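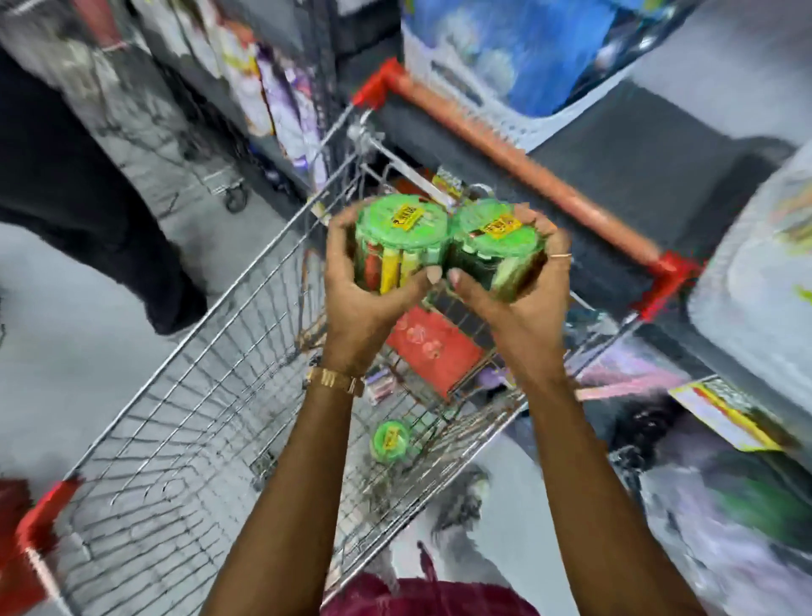
Two green-lidded tubs, mid-shop.

The Arkov folding cart, six months in

I bought the Arkov for its front wheels, which swivel, and kept it despite them. On smooth floors it glides like a hotel trolley. On my street it has opinions. The canvas liner holds 2 big bags of groceries and a grudge against zippers. Folding takes one hand, according to Arkov, whose hands I would like to meet. It still beats the Greto I had before, which lost a wheel outside the pharmacy and kept going without it. Four stars, one withheld for the squeak.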